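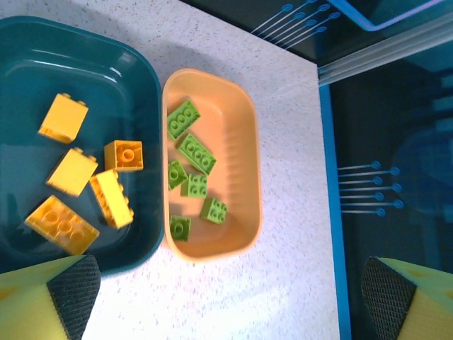 Sorting household waste at Batlow Hall, project report

Ebbe Tveit and Eskil Rustad, 21 January 2026

Aim: find out if coloured lids get people to put soft plastic in the right bin. We ran it on 3 floors, one with new lids, two left alone.

Method. Weighed bags each morning before the truck came. Kitchen scale from Eskil's mum, reads to the gram. Floor two forgot to leave there bags out twice so those days are blank.
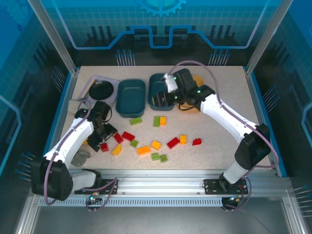 Results

583 items checked in total. Yellow lid floor did best, 40 wrong items. Food scraps still the worst problem, mostly teabags. Graph is in the appendix, axis labels to be fixed.

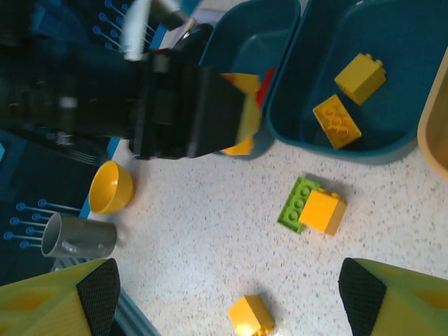

Why did we only run it for 6 days?

Exams. We also lost the key to the bin room and had to wait for a new one. A longer trial in June would be better, with the lids swapped between floors halfway thru.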